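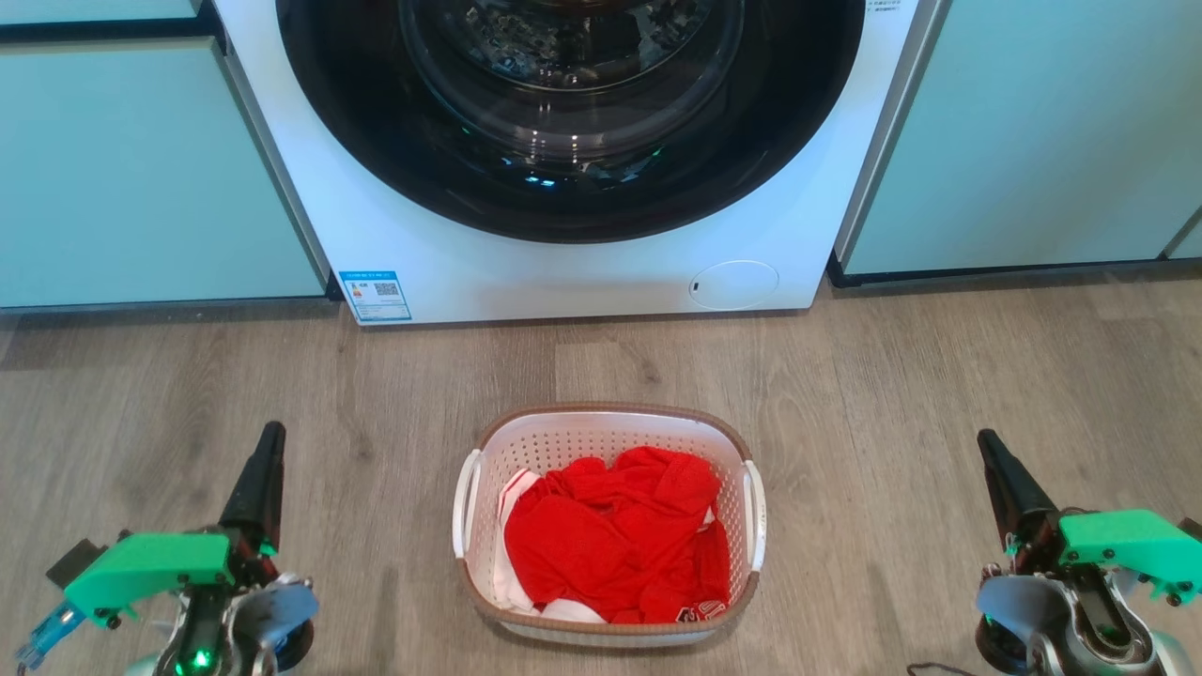
GODTON, 2020-07-02

Speaker notes, talk for the Okoro Classic Car Club
Tanko Ekwueme

Good evening, everyone, and thank you for having me back. Wave to Oluwatosin, who talked me into this and has the slides. (Wait for her to wave.)

Tonight is about buying an old car at auction when you have never done it before, and I want to start with my own first one, a Zirska coupe I bought at the Grirow sale. My limit was $4,000, written on the back of my hand in pen, and the hammer came down at $3,967. I felt like a genius all the way to the cashier's window, where I learned about the buyer's premium!

So, fees first. Read the terms of sale at home, with a cup of coffee, and work your limit backward from the total you can pay. Add the premium, the tax, the title work and the tow. My tow home took 4 hours and two stops to tighten the straps, but I'll save that for the questions.

NEXT SLIDE

Preview day. Please go, even if it means a long drive. I like to spend three hours there and most of that on my knees. Bring a flashlight, a small magnet wrapped in a soft cloth, and a friend who doesn't love the car as much as you do. Match the VIN to the paperwork. Ask politely whether they'll start it for you, and listen for a good while before you start chatting, which I have never once managed.

(Pause here, somebody always has a rust story. Let them tell it.)

NEXT SLIDE

Bidding. Sit where you can see the auctioneer, and watch a few lots sell before yours comes up, so you get used to the pace. Then hand over to Oluwatosin for the June sale results.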